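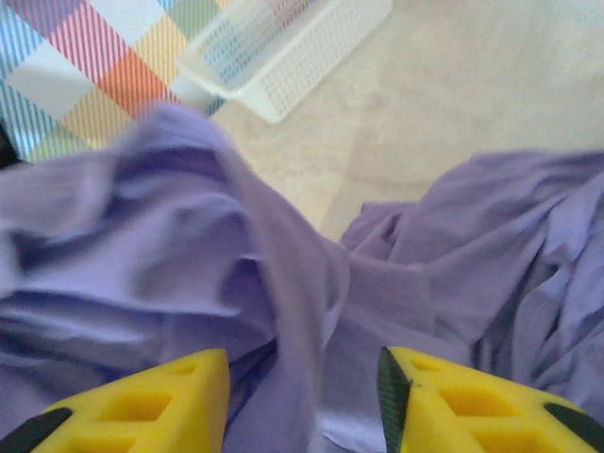 Chapter 4
Caring for Fabrics at Home

Key terms: fiber, knit, weave, care label, colorfast, shrinkage

Most clothes wear out in the wash before they wear out on the body. Heat, rubbing and strong detergent all shorten the life of a fabric, and each fiber reacts to them in its own way. In this chapter you will learn how to read a care label, how to sort a load and how to choose a drying method.

4.1 Fiber and Structure

Two things decide how a fabric should be treated. The first is the fiber it is made from. Cotton stands up well to hot water but may shrink. Wool can felt when it is rubbed in warm water. Polyester dries quickly and holds its shape, although high heat can set creases in it.

The second is the way the yarns are put together. A woven fabric has two sets of yarns that cross at right angles. A knit is made of loops, so it stretches - and a heavy knit may stretch out of shape if it is hung up wet. Dry it flat.

4.2 Reading the Label

The number in the washtub symbol is the highest safe water temperature in degrees Celsius. A label marked 30 calls for a cool wash. A label that reads "100% cotton" gives the fiber content only, and you still need the symbols to find out how to wash the item.

Before washing a new colored item with other clothes, test it. Wet a hidden part of the hem, press it with a white cloth and look for dye on the cloth. A fabric that leaves no dye is more likely to be colorfast. 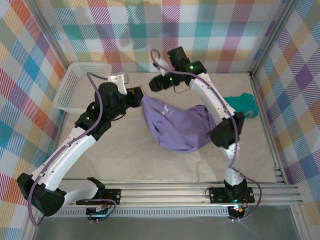 Stamatia Christodoulou remembers learning the same test from her mother, who used an old handkerchief and did it on the inside of a seam. "She tested everything red," she says. "I skipped it once with a skirt, and my school shirts were pink until April."

Dye loss is usually greatest in the first few washes. Dark and bright items should be washed separately during that time, in cool water and turned inside out.

Before You Read On

Choose 7 items from your own closet. Write down the fiber content and washing symbols for each, then sort the items into loads. Keep your list for the activity in Section 4.3.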